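From the Ludis Newsletter: Notes on Letting Soup Take Its Time

If you came to the soup evening in the Kermani building last winter, you'll remember that we ran out of bowls, then spoons, and finally soup, and that a good many people went home with only bread inside them (very good bread, but still). I promised then that I would write something down about how we make it, and I have been putting it off ever since, partly out of laziness and partly because I don't believe I have ever made the same soup twice. But it is Thu 29 February, a day that comes along so rarely that it seems a shame to waste it on errands, and I have sat down with a cup of tea to keep my word.

Let me begin with onions, where nearly every soup I love begins. For a pot that feeds 4 hungry people I use two big yellow ones, and I slice them thin and put them in with a good lump of butter and a pinch of salt, and then I leave them alone over a low flame for far longer than any recipe tells you. I know the books say five minutes. I have never once had an onion go properly soft and sweet in five minutes, and I have come to think that the people who write those books are all terribly busy. Give them half an hour. Stir when you walk past. If they start to catch on the bottom, add a splash of water and scrape, and all that brown goes right back into the soup where it belongs.

While they cook you can deal with the beans. I am a dried bean person, and I'm aware that this makes me tiresome at parties. A pound of dried white beans costs next to nothing, keeps in the cupboard for months, and gives you a broth that the canned kind never will. I soak mine overnight in plenty of salted water – yes, salted, whatever your grandmother told you. Mine told me the same thing, and I loved her dearly, and her beans had tough skins. Drain them in the morning, cover them with fresh water, tuck in a bay leaf and a couple of cloves of garlic, and let them barely bubble until you can squash one against the roof of your mouth with your tongue. Old beans take longer. Very old beans may never get there at all, so do write the month on the jar when you fill it.

A few of you have asked about canned beans for a weeknight, and of course you may! Use 2 cans, and tip in the liquid from one of them. I would go easy on the salt until the end, though, as some cans are much saltier than others and there is no taking it back out.

Then there is the matter of what else goes in, and I wish I could be more exact with you. Carrots, usually. Celery if there is any left in the drawer that still stands up when you hold it. A heel of hard cheese, rind and all, which melts down into something chewy that my household fights over. In the cold months I like a big handful of kale, stripped off the stems and torn up small, and when May comes around I switch over to peas and whatever soft herbs have come up by the back steps. Parsley is always welcome. Rosemary I would treat with respect, as one sprig is lovely and three will make your supper taste like a linen closet.

Tomatoes are where people get upset with me. I leave them out until the beans are completely tender, and I'd ask you to do the same even if you are in a hurry, as anything sour will keep a bean firm long after you have lost patience with it. The same goes for lemon juice, and I do like a squeeze of lemon, right at the table, just before the first spoonful. It wakes up the whole bowl.

Now, bread. The loaf we served was a plain one: 400 grams of bread flour, 300 grams of water, a spoonful of salt and a little yeast, mixed in the evening and left on the counter under a plate until morning. It is a sticky, floppy sort of dough and it will make you doubt yourself. Wet your hands, fold it over on itself a few times, give it another hour, and bake it in a heavy lidded pot that has been heating in the oven until the whole kitchen feels like August. Take the lid off for the last stretch so the crust can color. I like mine darker than most people do, and I have been told more than once that it's burned, and I have eaten the burned part with great pleasure while they were telling me.

Please let it cool before you cut it. I say this as someone who has never managed it.

Leftovers deserve a word too. Bean soup is better on the second day and better still on the third, by which time it will have set so thick that you can stand a spoon in it. Loosen it with water, warm it gently, and taste it again for salt. If there is only a ladleful left, toast a slice of stale bread, rub it with garlic, and spoon the soup over the top with more olive oil than you think is decent. I have served that to company. It freezes well, too, as long as you leave a little room at the top of the container, and I try to keep a tub or two back for the kind of evening when cooking feels like a great deal to ask.

On to the practical business. We'll be holding another soup evening in May, once again in the long room at Kermani, and we would be so glad to see you whether or not you cook. If you do want to bring a pot, something mild and something without meat would both be useful, and please put a strip of tape on the lid with your name on it – we still have two lids from last time looking for their homes. Prostura, the little bakery on the corner, has kindly offered to send over rolls in case my loaves disappoint. Bowls we now have plenty of. Spoons we could still use, and they needn't match.

The recipe swap table will be there as well, along with the box of old cookbooks, which has grown so heavy that it takes two people to move it. Take one, leave one, or just take one. There's a lovely battered book on preserving in there that I keep hoping somebody will carry off before I give in and bring it home myself.

And if you make the soup before then, do write and tell me what you changed. Last year one reader put in a spoonful of miso and another used leftover rice, and I've stolen both ideas without shame. I am especially curious to hear from anyone who has made a good version with lentils, as mine always comes out the color of a puddle.

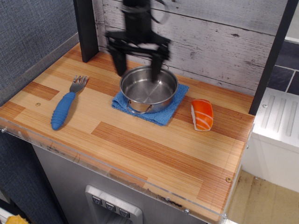 For those who prefer chickpeas, the method is just the same, only soak them a little longer and be patient with the simmering. A pinch of cumin goes in with the onions, and I'd leave the cheese rind out of that one and finish it with yogurt.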